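So the bin policy is finally picking up thin stuff! Danica Radonjić talked me into dropping the fixed camera for part of the training and leaning on the wrist view, and I was sure she was wrong. We ran 239 trials on each version. Fixed camera alone missed the thin parts nearly half the time, and the wrist version missed 21 in total.

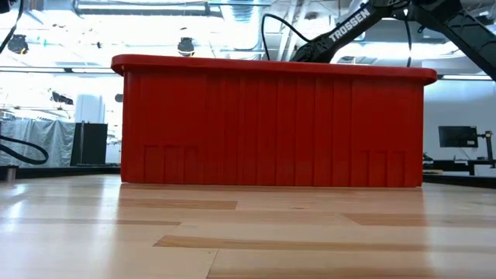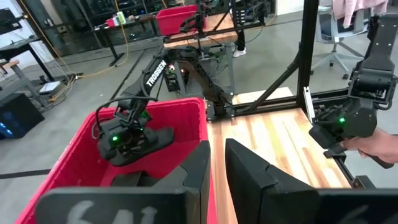

The red bin from the fixed camera, then from the wrist.

My guess is the tall front wall — the policy was reaching blind. Next up is the Flukau set, 2000 demos, which I still have to clean (send coffee). I'll post the numbers when I have them.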